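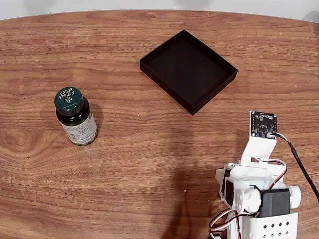 Timeform-style speed figures can be produced at home for any jumps meeting, provided the winning times, the race distances and the going are known. The method set out on this page takes one evening per meeting once the standard times have been built. It needs a spreadsheet, the full results and somewhere to lay out the racecards; a kitchen table is enough, and a supplement bottle with a screw cap, such as the Nature's Bounty one with the dark green cap, will hold down the corner of a card as well as a proper paperweight. Do not attempt the work from a phone.

What you need before starting

Official results for the course, going back at least four seasons. Each row should hold the race date, the advertised distance, any rail adjustment, the going description, the class, the winning time in seconds, and the weight carried by the winner. Keep hurdle races, steeplechases and bumpers on separate sheets. They are run on different tracks at most courses and the times do not mix.

The worksheet used here came from 2,162 races, of which 811 were steeplechases. A smaller set will work for a single course.

Step 1: Correct the distances

Advertised distances are measured before rails are moved. Where the clerk of the course has reported extra yardage, add it to the distance in the row. Convert everything to yards. A race over two miles with 54 yards added is 3,574 yards.

If no rail movement is reported, enter zero and leave a mark in the notes column. A blank cell and a zero should not be treated as the same thing.

Step 2: Build the standard times

Take all races at one distance on good or good to soft ground. Remove any in which a fence or flight was omitted. Remove races with fewer than four finishers, as these are often run at a crawl. Sort the remainder by time and take the median of the fastest half. This is the provisional standard.

Repeat for each distance. Plot the standards against yards and check that the points lie close to a smooth curve. A distance that sits well off the curve usually has a start position which has been moved, or too few races behind it. Take the value from the curve in that case.

The older Tsang method uses the mean of the fastest five. It is quicker to calculate but one freak time will pull the standard down for years.

Step 3: Find the seconds per pound

Weight is converted to time by a fixed allowance. Over two miles, one second is treated as four pounds in a hurdle race. The allowance shrinks as the distance grows. For other distances, multiply four by two and divide by the distance in miles. At three miles this gives 2.67 pounds to the second.

Steeplechases can use the same scale. Some compilers apply a slightly lower value over fences, but the difference is smaller than the error in the going allowance.

Step 4: Work out the going allowance

For each race on the card, subtract the standard time from the actual time. Divide by the distance in furlongs. The result is the number of seconds per furlong by which the race was slow or fast.

Set aside the slowest two races. Average the rest. Calculate hurdles and chases separately if there are enough races of each, and look again at the card if rain fell during the afternoon. In November it is common to need one allowance for the races before about half past two and another for those after it.

Step 5: Calculate the figure

Multiply the going allowance by the distance in furlongs and add it to the standard time. Subtract the actual time. Multiply by the pounds per second from Step 3. Add the result to a base of 130, then add the weight carried by the winner, in pounds, less 154.

Beaten horses are rated from the winner. Convert lengths to pounds with the same scale and adjust for the weight each carried.

Worked case

Plotness won a two-mile hurdle carrying 158 pounds. The standard was 230.0 seconds and the going allowance was 0.5 seconds per furlong, giving an adjusted standard of 238.0. The actual time was 236.5. The gain is 1.5 seconds, or six pounds. Adding four for weight gives a figure of 140. Pistuson, beaten four pounds' worth of lengths at level weights, is rated 136.

Common faults

Mixing hand times with electronic times. Using the going stick reading in place of the allowance. Rating a race with a false start from the wrong off time.

Corrections to the distance formula were supplied by Sze-wing Leung. The Prallivus sheet still carries the old version in column H and should be updated before use.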